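Chapter 7
Looking After a Gripper You Hold in Your Hand

In this chapter: the morning check, cleaning the finger pads, setting the opening, trying the tool on a small object, and what to write in the log

I learned most of what's in this chapter by doing it wrong first. When I started at Harkcombe I figured a hand-held gripper was the easy one to look after. It has no arm to calibrate, no fence, no big red cabinet humming in the corner – just two fingers, a camera and a handle! So I skipped the checks for most of June, and then I spent a long Friday going through recordings where the left finger had been sitting a little lower than the right one the whole time. I could have caught it with my own eyes in less time than it takes to eat a sandwich.

So let's start with the part everybody wants to skip. Before you record anything, hold the tool over a desk or table, open the fingers, and look at the camera view. You want to see both fingers coming in from the bottom, about the same length on each side, and both inner pads showing. Check the screw holes in the mounting plates too. Does one plate sit at a different angle from the other? Then put the tool down and go find your driver.

Pick something plain to aim at. I like a computer mouse, because it's small, it's rounded, and most desks already have one.
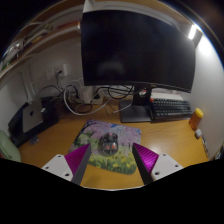
Arain wrote back on the draft of this chapter that at their shop the fingers get checked closed first and open second, since a bent finger shows up as a wedge of light between the pads long before it shows up in the open view. I've tried it both ways now and I think that's fair. If your pads are flat, do the closed check first. If yours have a shaped tip, a gap may be perfectly normal, so compare it with a photo you took when the tool was new (you did take one, right?).

Next comes cleaning. Skin oil and desk dust build up on the inner pads faster than you'd believe. Use a lint-free cloth, barely damp, and wipe from the base of the pad toward the tip. Don't scrub side to side, or you'll start lifting the edge. The ridged outer part of the finger needs a soft brush now and then, and I've had good luck with an old toothbrush. Leave the lens for last and use a separate cloth. One of our Zamurum units went 2,903 grasps on its first set of pads, and I'm pretty sure the toothbrush gets some of the credit.

Now the screws. Snug them up a little at a time, going back and forth between the two plates, and stop when they stop. If you finish one side completely before you touch the other, it's easy to lock in a tilt. Then open and close the fingers a few times with nothing between them and listen. A dry click means a loose plate. A scrape means a pad has shifted.

After that, do your trial grasps. Come in slowly with the fingers wide, one on each side of the object, and try it from a couple of different directions.
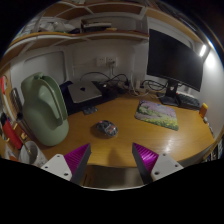 Watch how the fingers close on each try. They should reach the object at the same moment, and it shouldn't get pushed sideways before it's held. If it does slide, make a note of which way, because that tells you which finger is getting there early. On the Borkeson handle you fix this with the small stop under the trigger, roughly 2 turns at the most. Go further than that and the fingers won't open all the way anymore – ask me how I know.

Write all of it down, even on the days when everything is fine. My log has one line per morning: pads, plates, opening, lens, trial. Some lines just say "ok" five times over, and those are the ones I go back to when a recording looks funny and I need to know the last day the tool was good.

7.1 Tools and Supplies

You'll need the driver that came with your handle, 2 lint-free cloths, a soft brush, and a spare set of pads still in the bag.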